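I got to Kindmont just before 8 in the morning, and the laundry room at the back of the guesthouse was already humming. The woman who runs it had her sleeves pushed up and a basket on one hip. She told me to sit on the folding table, so I did!

She's been washing other people's things for most of her working life, first at a big place called Brurnus (she still calls it "the plant") and now here, where it's her, two machines and a radio that only gets one station.

"At Brurnus we had 67 people on a shift," she said. "You never saw the same towel twice. Here I know every pillowcase. I know which one has the bad corner."

I asked what she'd tell somebody who's just starting out, and she had her answer ready before I'd finished.

"Put your arm in. All the way in, before and after, every load. People look through the door and figure it's empty. I've found socks, a spoon, somebody's retainer."

We talked a lot about shower curtains, which I wasn't expecting — she has opinions. She won't put one through by itself, always with a couple of towels, and she never lets it go on a fast spin. Her setting is 830 or lower. "Anything that doesn't let water through, you go slow. It hangs onto the water and the whole machine starts walking. I had one walk right up to the sink."

And white things? Those get done separately, she said, and then she laughed, because she breaks that rule all the time when she's behind.

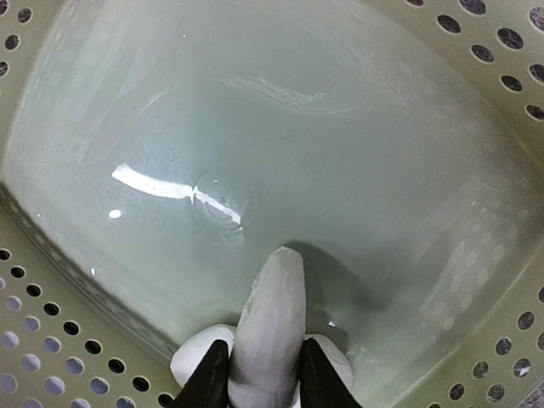 Photo: Arero

The little stuff is what she worries about most. A pale cloth can end up flat against a big slick sheet of plastic, and you can pull the big piece out and never notice what came with it. She shakes everything over the table, even if she's in a hurry.

I asked if she ever misses the plant. She thought about it while she matched up a pair of pillowcases. "The dryers," she said. "We had Dewan dryers the size of a garage. I miss those in September, when it rains and I've got every room full."

She keeps a spiral notebook of loads on the shelf over the sink, and that morning's first one was number 1668. She let me write it in. My handwriting was not up to her standard, and she went over the sixes again in pen before she started the next load.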